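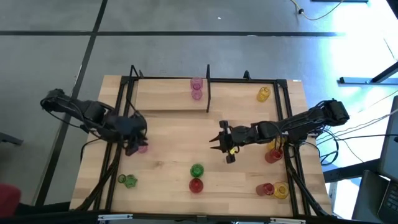
Sorting colored cups before they go back in the cupboard

I own far too many colored cups. Red, yellow, green, pink, some ribbed, some plain, a few bought at the Trenow flea market for 50 cents apiece and the rest from who knows where. For years I shoved them onto the shelf in whatever order they came out of the dishwasher, and every single time I opened the door one came down on my head. So now I sort them first, and I'm a little in love with the whole business!

What you need: a clear table, a soft cloth, a second cloth for drying, and a cupboard shelf you've emptied out.

Step 1. Get everything out. All of it, including the one on the nightstand and the one holding pens. Spread the cups over the table with space between them so you can see what you've got.

Step 2. Stand up anything that's lying on its side, and run a finger around each rim. Chips and cracks go in a box by the door. I let myself keep one chipped cup for watering plants (okay, two).

Step 3. Group by color. Start with the color you have the least of, then work up. If your table has a ledge or a raised shelf, park your first color up there and it stays out of the way while you shuffle the others around.

Step 4. Inside each color, split by shape. A ribbed cup and a smooth one can look the same size and still jam when you nest them. I found that out with a pair from Söderlund that I had to soak apart in warm water.

Step 5. Stack no more than 3 high. Taller than that and they lean, and we're back to cups on the head. Glasses with a fancy base don't get stacked at all in my house, they get the front row.

Step 6. Move the stacks to the cupboard one color at a time, then wipe the table. On pale wood I go along the grain with a barely damp cloth and dry it right after, seams too if there are any. Cup rings love a light finish, so don't leave it till tomorrow.
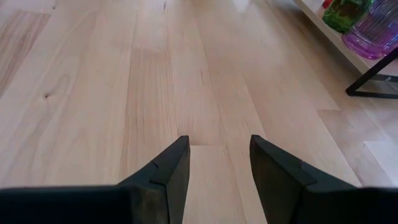 A reader wrote to ask whether old rings ever come out of light wood, and she'd already tried leaving a damp towel on hers overnight. Please don't do the towel! I'd dry it out first, give it a full 72 hours with nothing on top, and then try a little Zerum paste on a hidden corner before going anywhere near the ring.

The whole job takes me about 3 songs on the kitchen radio, longer in December when the holiday cups come down too. I line my shelf with Nukoma mat, cut a bit short so the door still shuts.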